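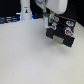

Registering a small charity when we also get money from abroad

We run an after-school meal program in Istlow for children in kinship care. Until now we've been an informal group with a bank account in one member's name. In February a donor overseas offered us 3000 a year, but only if we're registered. Do we have to register as a full charity, or is a nonprofit association enough? And can we keep the money we already hold, which is 1037?

Posted by mealsatfollance
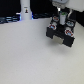 White tabletop, with a gripper over it.

grovo_books

Ask the donor first. Some will pay an association, some will only pay a registered charity, and a few go through a partner group that takes a cut. Get the answer in writing before you fill in any forms.

The money you hold is fine to keep. Open an account in the group's name with 2 signers and move the full amount in one transfer. Write a short note saying where it came from and have everyone sign it. Keep the old statements too.
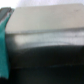 If you do go for full charity status, your founding document needs a clause saying what happens to the assets if you close. Ours was sent back over that clause and we lost a couple of months. Also check whether working with children means separate approval in your area – it did for us, and that form took longer than the registration itself.

Istlow Pantry

We did it the other way. Started as an association, used the Räsänen template for the rules, paid 70 for the filing and switched to charity status later. It was OK. You do end up doing the paperwork twice.

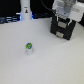
Reply from mealsatfollance

Thanks. The donor wrote back and wants full charity status, so we'll go straight to that. I'll check on the approval for children's programs before we file – I hadn't heard of it. Does the closing clause have to name another charity, or can it just say "a similar organization"?

grovo_books

Ours says "a similar organization" and it was accepted the second time.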